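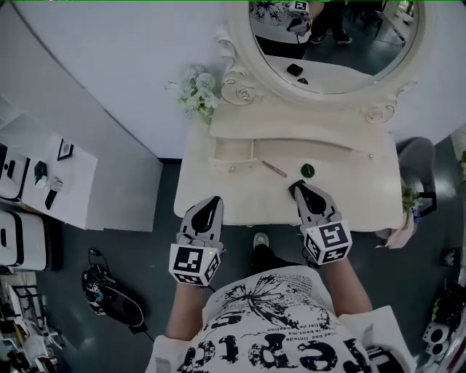 Vanity week at robot club

Aug 4, 2022

So I finally got my turn on the hand-held grippers this week! If you've been reading since February you know our club at Womside spent the whole winter arguing about which project to enter at Bredport, and we landed on tidying. Small stuff, the kind of thing that piles up on a dresser. You hold a gripper in each hand, you do the chore yourself, and the recording goes into the pile that our arm (we call it Ridar, long story) is supposed to learn from.

I got the cream vanity with the big oval mirror and the flowers, which makes me feel very fancy for a person in an old T-shirt and sneakers. My bit was the little black square thing on the tabletop. There's also a small round green one and a skinny pink stick, kind of like tweezers, and I'm dreading the stick. It's so thin!

What surprised me is how dumb my hands get. Picking something up with my fingers takes no thought at all, and then you give me two gray grippers with marker cubes on top and I'm moving like I'm underwater. My wrists were sore after 5 runs. The trick I'm using is to come in low and slow and keep my other hand parked near the edge of the table so it doesn't wander.

We're at 3862 recordings as a club, and 571 of those are from the vanity. I've added a pathetic number so far but I'm signed up for three more sessions, and I want to get the drawer in there too, because those tiny round knobs look like a fun challenge.

Still to do: label my runs, figure out why the Prajapati laptop keeps logging me out, and buy snacks, it's my turn.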